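1/9/19

Back at the bench after the holiday, and the planner has not improved in my absence. I had half hoped it would. I left it in a corner of the repo with a stern commit message and everything.

The morning went to Bralent, our perception stack, which has strong opinions about clear plastic. Give it a bottle with a nice fat label and it hands you a tidy pose with a confidence score you could frame. Give it the clear end of the same bottle and it reports a hole in the table. I have spent a good part of my adult life convincing a computer that water exists. Today's fix was to stop trusting depth wherever the segmentation mask says bottle, and fit a cylinder to the outline of the mask instead. It's a hack. I wrote "interim" in the comment, so it will outlive me.

Green plastic is better behaved, mostly. The cap gives it something to hold on to, and the orientation comes out right unless two green ones are close together, in which case Bralent merges them into a single long bottle with a cap at one end and good intentions at the other. I turned the merge threshold down until that stopped. Then it started splitting single bottles in two. I turned it halfway back and went to get coffee, a tuning method I've never seen in a paper but which I believe is widely used.

Also found out why the wrist view has been lagging the overhead one. 140 ms of it was me. I'd left a debug sleep in the image callback in August, with a note to remove it "tomorrow."
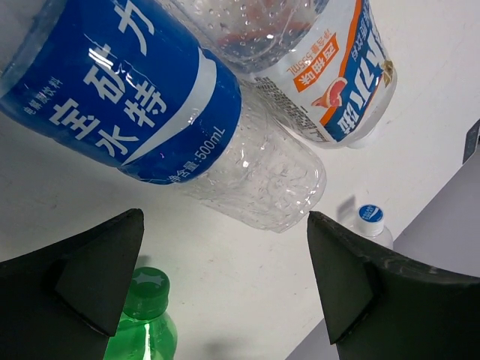
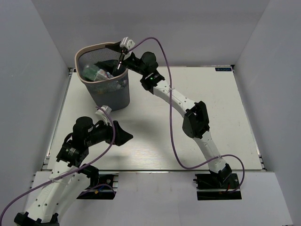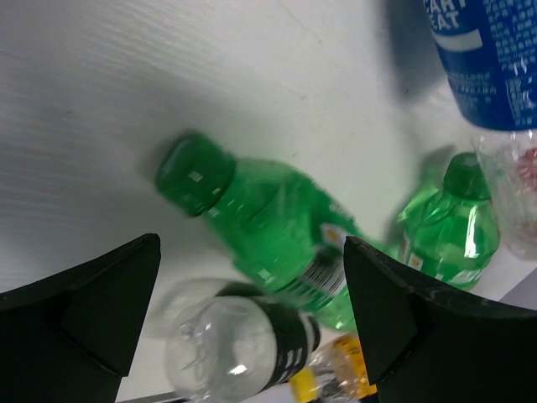 First and last: wrist views, bottles on the table. Middle: overhead, right arm at the basket.

Afternoon was for Vukenance, the motion planner. The basket is the trouble. It's mesh, and the collision model has never decided whether mesh is a wall or a suggestion. If I model it solid, the planner finds a nice safe path that ends well above the rim and calls that a delivery. If I leave it out, the planner is delighted to go through the side. I settled on four thin slabs and an open top, drawn by hand, a bit fatter than the real thing. Planning time went from 44 ms to about 300 and I've decided that I'm fine with it. The arm is slower than that at making up its mind anyway.

The cables still aren't in the model at all. As far as Vukenance is concerned both arms are wireless. I added a joint limit on the wrist roll so it can't wind itself up more than a turn, and a second limit for when it finds a way around the first. Someday I'll do this properly with a swept volume or something. Someday is doing a lot of work in this diary.

Then there's the matter of two arms in one box. The lock on the shared middle of the table was a plain mutex, so one arm could take it, fail to get a plan, and sit there holding it forever with great dignity while the other one waited. I put a timeout on the lease and made the planner give it back whenever it comes up empty. Next problem: with the timeouts equal they both let go at the same moment, both ask again at the same moment, and so on, like two people in a doorway. Random backoff. I learned this in school from a chapter on Ethernet and was sure at the time I'd never need it.

Spent an hour on the gripper pads, or on their software twins. The wrist camera always has the two fingers in view, and the static mask I was using to blank them out only fits when they're fully open. Half closed, Bralent sees two large black objects of great interest, right in front of the camera, and the picker would like very much to pick them up. The mask is now a function of jaw position. Looks right in replay – I haven't tried it live.

Zordale (the log viewer) crashed twice on the big recording. I didn't look into why. I cut the recording into pieces and it was happy, and I've written that down as a known issue, so it's official.

For tomorrow: check the finger mask live, rerun the replay set with the cylinder fit, rename the config key I spelled two different ways. Move the lease code out of the file called test2. Merge the Grasso branch before it drifts any further, or at least read the diff. Buy coffee.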